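How I sort a mountain of clothes in one afternoon

I put this job off until August every year, and every year I wonder why. The closet gets stuffed, the dresser drawers won't close, and then one day I can't find the green Olter sweater I know I own. So out it all comes.

My way of doing it has changed a lot. I used to go one drawer at a time, which felt tidy and got me nowhere, because half my T-shirts were living in a different drawer anyway. Now I empty everything in one go and sort it on the bed. Start after lunch, not after dinner! You want to be able to sleep there later.

What you need: a cleared bed, two big bags (one for giving away, one for mending), a laundry hamper and something to drink. I keep the drink on the windowsill, well away from the clothes – ask my old linen pants about that one.

Step 1. Strip the bed. Sheets, blanket, pillows, the lot. You probably need to wash the sheets anyway, and clothes slide around on a comforter like you wouldn't believe.

Step 2. Bring out everything. Drawers, hangers, the hook behind the door, the chair (you know the chair). Dump it by armful and don't start folding yet, even if it's killing you.

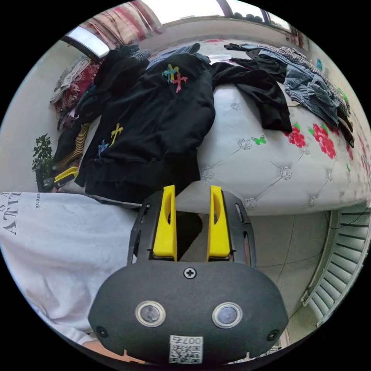 Step 3. Make your piles. I go by type first: tops, bottoms, sweaters, things for sleeping in, and then a pile for whatever I can't decide on. Keep the piles apart so they don't slump into each other. A bare white mattress is great for this, as even a navy sock stands out on it, but if yours is quilted with buttons like this one, run your hand over the dips before you put the sheets back on. I've found a hair tie and an earring back that way.

Step 4. Go through one pile at a time. Pick up each piece and look at the collar, the cuffs and the underarms. If it needs a button, it goes in the mending bag. If I haven't worn it in 3 years, it goes in the giveaway bag, and no, I don't try it on first. Trying on is how I ended up keeping a Nillereo blazer with shoulders out to here through two moves.

Step 5. Fold what's left. I fold shirts in thirds and stand them up in the drawer, so I can see all of them when I open it. Sweaters get folded flat and stacked, heavy ones on the bottom. Hang anything that wrinkles if you so much as look at it.

Step 6. Take the giveaway bag out to the car right away. Mine once sat in the hallway so long that I started borrowing things back out of it.

The can't-decide pile goes in a box under the bed with the month written on the lid. If I haven't opened it by spring, off it goes too.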